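Home Shop Journal Visit Contact

Posted in: Design Talk, Vintage Lighting

I drove out to Bastlow expecting a quick chat about floor lamps and came home three hours late with my head full of wiring. The owner of Zikilel, a lighting shop tucked behind the old train depot, started talking before I'd shut the car door!

"I never meant to sell lamps," she told me. "I bought a pair of Wijaya sconces for my own hallway, and then a woman at a dinner party wouldn't stop asking for them."

She let them go for $4000, having paid half that, and she's still a bit sore about it. "I'd give the 2000 back tomorrow. I've never seen another pair with both shades."

I asked what people get wrong when they shop for mid-century lighting, and she groaned (a real groan, I have it on tape). "Polish. They want it shiny. Then they've rubbed off fifty years of color and they call me to ask what it's worth."

Her favorite thing in the shop right now is a Lerkerine ceiling lamp with 5 arms – it came out of a dentist's waiting room, of all places – and it hangs so low over the desk that I ducked every time I stood up. She rewired it herself over most of August. Was it hard? "The wiring was easy. Getting the old cloth cord to look right took me three tries."
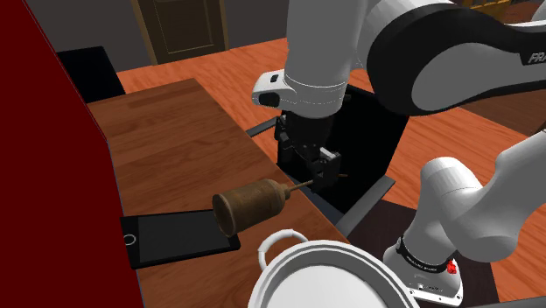 She won't replace a shade unless she has to, either. A dent is fine with her, and so is a chip on the rim. "If the light comes through nicely, leave it alone and go have dinner."

I tried to get her to name a price on the Lerkerine and she changed the subject to table lamps, then to her knees, then to lunch. We had grilled cheese at the counter next door, and I've been measuring my own ceiling ever since.

Contact us | © Design Talk, 6/22/22 | Back to top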